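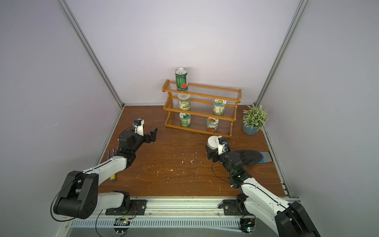

Pantry and Stockroom Assistant (part-time)
Skirthorpe Community Kitchen, Romoldale

Posted 18 May 2023
Reference: 2282
Hours: 30 per week, Tuesday through Saturday
Contract: Permanent, with a three-month trial period
Reports to: Kitchen Manager

About us

Skirthorpe runs a lunch service, a weekly grocery pantry and a small catering business out of the old dairy building on Dredness Road. The catering side pays for most of the rest. We are open to the public four days a week, and Tuesday is kept for deliveries and putting stock away.

The pantry has grown a lot since it opened and now carries more than 2000 separate items, from canned fruit and dried beans to baby food and spices. Until now the cooks have looked after the shelves between meals. That has stopped working, and we are hiring one person to take over the stockroom and the public shelves.

What you will do

Check in deliveries against the order sheet and report anything missing or damaged to the supplier the same day.
Put new stock behind old stock. Check dates on everything, including items that look new.
Keep the public shelves filled during opening hours and face labels to the front.
Break down bulk bags of rice, flour, lentils and sugar into smaller containers and label them with contents, date and allergens.
Run the monthly stock count with the Kitchen Manager.
Clean shelves, bins and floors in the stockroom. There is a weekly cleaning sheet and it has to be signed.
Help customers find things. Some are coming in for the first time and would like to be shown around, others want to be left alone.

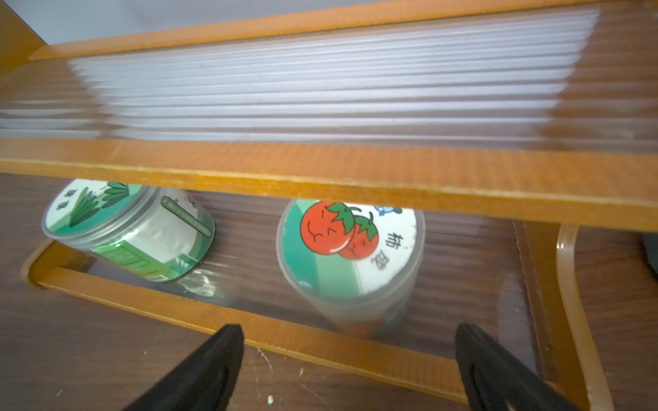
You will also spend one shift a week with the catering team, mostly packing dry goods and loading the van. In October, when we do the harvest suppers, this goes up to two shifts. You will not be asked to cook, though you are welcome to learn if you want to.

What we need from you

You can lift 30 pounds repeatedly and be on your feet for most of a shift.
You can read and write English well enough to follow a delivery note and fill in a log.
You show up on time. The first truck arrives at 7:00 a.m. and the driver does not wait.
You are comfortable with a basic spreadsheet, or willing to be taught.
You hold a food handler card, or can get one within 31 days of starting. We pay the fee.

Useful but not required

Experience in a grocery store, warehouse, school kitchen or food bank
A driver's license
A second language
Some knowledge of food allergies and special diets

We do not require a high school diploma. Gaps in your work history are fine and you do not need to explain them on the form.

Shelving, spices and small goods

Spices, tea, extracts and small cans are kept apart from the main stock because they go missing behind bigger items. This section needs the most attention and will be yours to organize. The present order is alphabetical, which customers find confusing. If you have a better idea, bring it to the interview - we will ask.
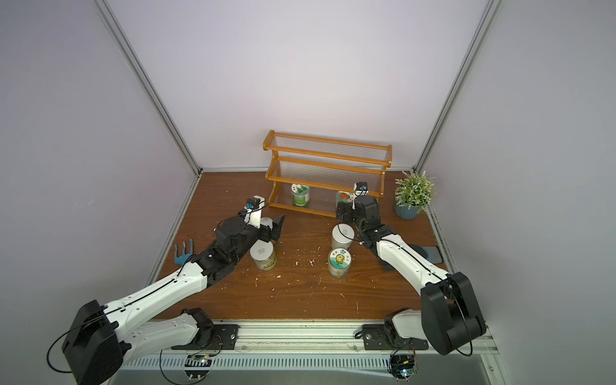

Photo: Skirthorpe

Pay and benefits

Pay is set by our published scale, and the current scale is attached to the application form. You get paid sick days from your first week, paid vacation after the trial period, a free lunch on every shift, and a staff discount on catering orders. Work shoes and aprons are provided. There is free parking behind the building, and the Romoldale bus stops across the street.

How to apply

Fill in the application form, available at the front desk or by mail. A resume is optional. Please put the reference number on the form and tell us which mornings you could come in for an interview.

Interviews take place at the kitchen and last half an hour, followed by a short paid task in the stockroom. Travel costs are refunded if you bring a receipt. If you need changes to the interview or the task because of a disability, write this on the form or call the front desk.

Payroll and background checks are handled for us by Tsang, and any offer depends on the check being completed. A criminal record does not rule you out.

We read applications as they come in and will close the posting once the job is filled. Everyone who applies gets a reply.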